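So I went to the hustings in Hinby after all, and I'm glad I did, even though it meant missing my tea and sitting on one of those plastic chairs that gets you right in the lower back.

It's a council by-election, nothing grand, but three candidates turned up and the hall was pretty full. Leonor Abreu went first and talked almost entirely about buses. Fair enough! The number 37 has been a mess since November and she clearly uses it. Savita Kashyap was the better speaker, I thought, very quick on her feet when somebody had a go at her about parking.

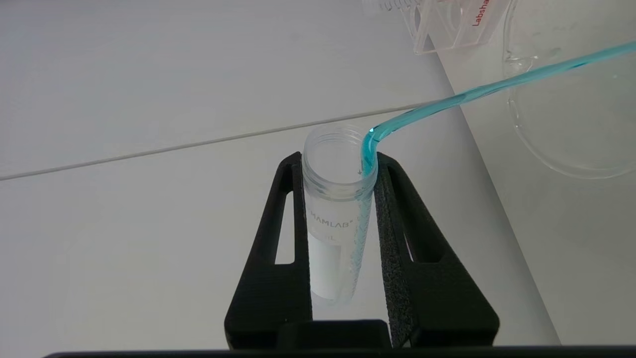

Afshin Ghorbani won this seat last time with 1343 votes and he's stepping down, so it really is wide open. He sat near the back and didn't say a word all evening (I did see him wince when the library came up). Joana Azevedo got the library question and, well, she waffled. I like her, she came round to our road twice, but I still don't know whether she'd keep it open on Saturdays or not.

We finished at nine and a few of us stood outside arguing until it got too cold. My neighbour has already made up her mind and wants me to put a poster in the window. I'm not putting up a poster for anyone. I'm leaning towards Savita, but I want to read all the leaflets again first, if I can find where I put them.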